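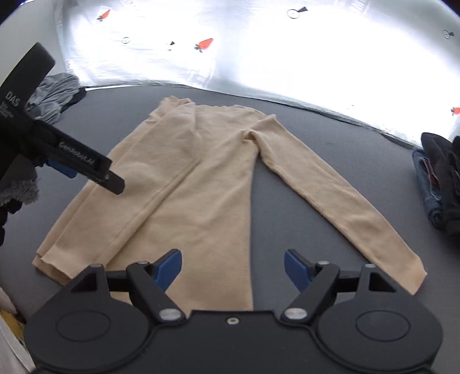 Dhanial, "Trirnusholm" (Clikex)
Reviewed by Tania Paul, 12 May 2018

I played the second track on this album four times in a row before I let it move on to the third, so you can guess where this review is going. Dhanial's last record was a pretty, careful thing that I admired and hardly ever put on. Trirnusholm is loud! The guitars come in before you've sat down, the drums sound like they were set up in a stairwell, and singer Parveen Munshi has found a growl at the bottom of her voice that I had no idea was there.

It runs 15 songs, which looks like a lot on paper, but half of them are over in two minutes and they crash into each other so well that I kept losing track of where I was (in a good way). "Lirkatham" is the big one, a slow build with an organ part that keeps threatening to boil over and then does. I'd have put it last. They put it sixth, and the two songs after it have a hard time.

My only real gripe is the mix on the quieter numbers, where the bass swallows some of Munshi's words. Headphones help. The vinyl is a double with the lyrics printed on the inner sleeves, and my copy played clean on all four sides.

They're touring in July and I already have my ticket. If they open with "Lirkatham" I may have to sit down.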